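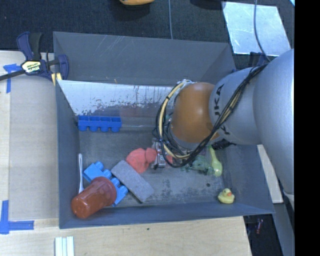
Border Regions and Buffer Zones
Notes to go with the fourth lecture, revised March 19, 2020

Several of you asked for something written after last time, when I talked too fast and the map wouldn't load, so these notes are fuller than usual. Please read them alongside the chapter on armistice lines, and bring the chapter with you, because we will be going back to the table of terms.

1. What we mean by a buffer zone

A buffer zone is a strip of land between two sides in which one or both of them have agreed to limit what they do. They may promise to keep out all soldiers, or only heavy weapons, or only aircraft below a certain height. The word gets used very loosely in the news, and you will also meet "safe zone," "security belt" and "demilitarized zone," sometimes for the same piece of ground in the same week. Try to get into the habit of asking who agreed to it. A demilitarized zone normally rests on a written agreement between the parties. A security belt is very often something one side has set up on the other side's land and then given a gentle name (the people living there may have quite another word for it!).

2. The Wesatach exercise

For the rest of this unit we work with Wesatach, the imaginary border district in your packet. I know some of you would prefer a real case, and we will get to real cases, but I have found over the years that a class argues more freely about a place where no one in the room has family.

The main facts, so that you have them in one place:

The border between the two states is 381 kilometers long. The disputed stretch is 204 kilometers of it, and takes in the river crossing at Cendatgate and the market town of Brudivico.

The northern state wants a zone 16 kilometers deep, all of it on the southern side. The southern state says it will accept a zone only if each side gives up the same depth of land.

A local armed group holds Brudivico. It signed nothing, and neither government wants to be seen sitting down with it.

The February ceasefire in the packet has no end date. Look closely at the second paragraph, where the northern text says "withdraw from the area" and the southern text says "withdraw from positions in the area." We spent almost 15 minutes on that one word last time and I would happily have spent the hour.

3. Who patrols, and who is told

There are usually four arrangements to choose from: patrols by one side, joint patrols, patrols by an outside force, or no patrols at all with observers at fixed posts. Joint patrols look friendly on paper and they can work quite well, but the two armies have to share routes and radio channels in advance, and each is handing over things it would normally guard closely. An outside force needs somebody to pay for it and somebody to renew its mandate, and a renewal vote is a fine moment for a neighbor with a grievance to ask for something in return.

Think too about the crossing at Cendatgate. Farmers use it twice a day in the growing season. If your plan closes it, say where they are to go.

4. Leaders' meetings

A point that came up in discussion, and a good one: why do leaders so often announce a complaint a few days before they meet? Partly they are speaking to voters at home. Partly they are setting the agenda, so that the other side has to arrive with an answer ready. It can also box a leader in, when a demand made in public becomes hard to drop in private. Keep this in mind when you read the two speeches in the packet, and mark the sentences that leave some room to move.

5. For next time

Write two pages from the point of view of either government, proposing terms for the zone: depth, patrols, the crossing, and what happens to Brudivico. Use the Dixit map, the one with the contour lines, as the older sketch puts the river on the wrong side of the town. Footnotes are welcome but I won't count them toward the length. If you are stuck, start with the crossing and work outward from there, and do come and see me before the deadline if the two ceasefire texts are still giving you trouble.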